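3.2 Sorting behavior and label legibility in household recycling

The second part of the study concerns the information that residents have available when they decide where an item belongs.
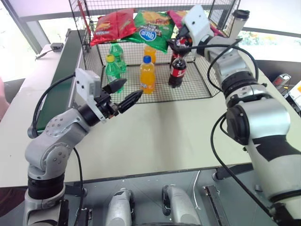 Figure 4. Bottles in a basket on a light-colored table.

Participants were recruited from two districts of Surkbridge, Gisumow and Bramon, which share a hauler but differ in the type of bin supplied. Gisumow households use a single mixed bin. Bramon households use two bins, one for containers and one for paper. A total of 284 households returned the consent form. Of these, 256 completed the entry questionnaire and 217 kept the sorting diary for the full four weeks. The analysis below uses the 217 complete diaries unless stated otherwise. Households that dropped out did not differ from the rest in size or dwelling type, although they were more likely to have moved into the district within the previous year.

The diary asked the person who emptied the kitchen bin to record each item about which there was any doubt, the bin in which it was placed, and the source consulted, if any. Four sources were printed on the diary page: the mark on the item, the sheet issued by the hauler, another member of the household, and an online search. A blank line was left for other sources. Items placed without hesitation were not recorded, so the diary cannot be used to estimate total volume or the overall rate of error. It measures doubt and the response to doubt.

Coding of the entries followed the scheme in Section 2.4. Each entry was assigned a material class and a form class (bottle, tub, tray, film, carton, or other). Two coders worked separately. Disagreements were most frequent for trays, where residents often wrote only "food tray" without naming a material. These entries were kept in the form analysis and left out of the material analysis. Ngozi Bashir reviewed the remaining disagreements and made the final assignment.

Bottles produced fewer entries per household than trays or film in both districts. Where bottles were recorded, the doubt usually concerned a part of the item and not its body. Caps, pump heads, and full-length sleeves made up most of the bottle entries. In Gisumow, residents tended to leave the cap on and place the whole item in the mixed bin. In Bramon, a larger share removed the cap and put it in general waste, even though the current hauler sheet asks for caps to be left in place. The previous edition of the sheet gave the opposite instruction, and several Bramon households reported that they still had the old one on the refrigerator.

The mark on the item was the source named most often in the diaries, but it was also the source most often crossed out and replaced by another. Comments next to these corrections refer to small print, marks molded into a curved surface, and marks hidden under a label. To examine this further, a reading task was given to 200 of the diary keepers in September, after the diaries had been collected. Each participant was handed a set of items under ordinary kitchen lighting and asked to find the resin code and read it aloud. Time was measured from first contact with the item to the first spoken answer, and no limit was imposed.

Printed codes were found faster than molded codes for every form class. The gap was widest for clear bottles with a code on the base. Age had a modest effect on reading time for printed codes and a stronger one for molded codes. District had no effect on either, which suggests that the differences in the diary data come from the bin system and the hauler sheet and not from any difference in eyesight or familiarity with the codes.

The procedure for choosing the items was adapted from Châu, a smaller pilot carried out with student households. Two changes were made. Items with torn labels were left out, and cartons were added. The second change limits direct comparison with the pilot, as cartons carry no resin code and were handled as a separate condition. Results for cartons are reported in Section 3.4.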